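リンダローラの一般公開に行ってきました。片づけ好きの友人クマレサン・ヴァルマさんに「仕分けの体験コーナーがあるらしいよ」と教えてもらって、前からすごく楽しみにしていたんです。駅からバスで7つ目の停留所、そこから坂をのぼって着いたころにはもう汗だく。受付で名札とスリッパを受け取って、見学スタートです。

最初に通されたのは二階の展示室で、テーマは「こまごましたものの居場所」。引き出しの仕切りとか、ラベルの貼り方とか、地味といえば地味なんですけど、私にはたまらない内容でした(メモ帳のページがどんどん減っていく……)。とくに見入ってしまったのが、ムダリアルという文具店が持ち込んだ古い部品棚。小さな引き出しがずらっと並んでいて、取っ手のところに手書きの紙が差してあるんです。字がかすれて読めないのもあって、そこがまたいい!

案内してくれたのはクマレサン・クリアンさんという方で、下の名前がヴァルマさんと同じなので、帰ってから報告するときにややこしかったです。クリアンさんのおすすめは、とにかく最初から細かく分けすぎないこと。うちの台所の引き出しは細かく分けすぎて、どこに輪ゴムを入れたか毎回わからなくなるので、耳が痛いお話でした。

そのあと一階の作業室へ。青いプラスチックの箱が三つ、横一列にぴったり並んでいます。こういう浅く分ける置き方、好きなんですよね。箱の中身も気になってのぞきこみました。左には緑の柄のブラシみたいなものが斜めに入っていて、真ん中は白い包みの上に細い白いケーブルがもしゃっと乗っている。うちのケーブル入れとまったく同じ景色で、急に親近感がわきました。

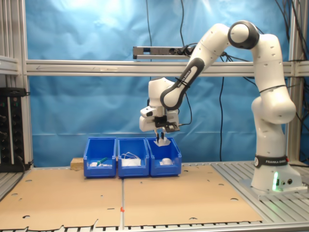
ケーブルって、どうしてああなるんでしょうね。きれいに巻いてしまっても、次に開けるとからまっている気がします。クリアンさんに聞いてみたら、ご自宅では一本ずつ封筒に入れて、表に何のケーブルか書いているそうです。封筒! 家に余っているので、さっそくまねするつもりです。

作業台に段ボールを敷いてあるのも、なるほどと思いました。丸い穴がぽつぽつあいていて、手前のふちはびりっと破れたまま。こういう使いこんだ感じの敷物、うちの工作机にもほしいです。私はいつも新聞紙を敷くんですけど、すぐずれるし、つい記事を読んでしまって手が止まるんですよ。

白いものばかりだと見分けにくいなあ、というのも見ていて思ったことです。右の箱にも白くて丸っこいものが入っていて、包みもケーブルも白。でも箱が青いと、中のものがぱっと目に入ります。家では透明のケースばかり使っていたので、次に買い足すときは色つきにしてみようかな。フルカの収納カタログに手ごろなのが載っていて、値段は一つ928円。三つ買うとけっこうしますね……。

お待ちかねの仕分け体験は、別の部屋で4人ずつのグループになって挑戦しました。トレーにどさっと出された文房具や小物を、相談しながら箱に分けていくというもの。私の班には小学生の男の子がいて、この子がとにかく速い! 大人が「これは文具かな、道具かな」と悩んでいる横で、「よく使うやつ」と「使わないやつ」にさっさと分けてしまいました。制限時間は約6分、私たちの班は消しゴムのかけらをどこに入れるかでもめて、少し残ってしまいました。悔しい。

お昼は隣のカフェ、フラーヴィルで。豆のカレーを頼んだらお皿が大きくて、食べきれるか不安だったのに、結局デザートまでいただきました。窓ぎわの席に置いてあるカトラリー入れまで気になってしまって、完全に片づけ頭になっています。お店の方に「どうかしましたか」と聞かれてしまいました。

おみやげに買ったのは、売店にあった紙のラベルと小さな木の仕切り板。仕切り板は寸法を測らずに買ったので、台所の引き出しにはちょっと長かったです。机のほうの引き出しには入ったので、そちらでペン入れになってもらいました。

次の公開は7月だそうで、今度はヴァルマさんも一緒に行くと言っています。坂道がきついので、行かれる方は歩きやすい靴でどうぞ。飲みものは受付の横の自動販売機で買えますが、小銭しか使えませんでした。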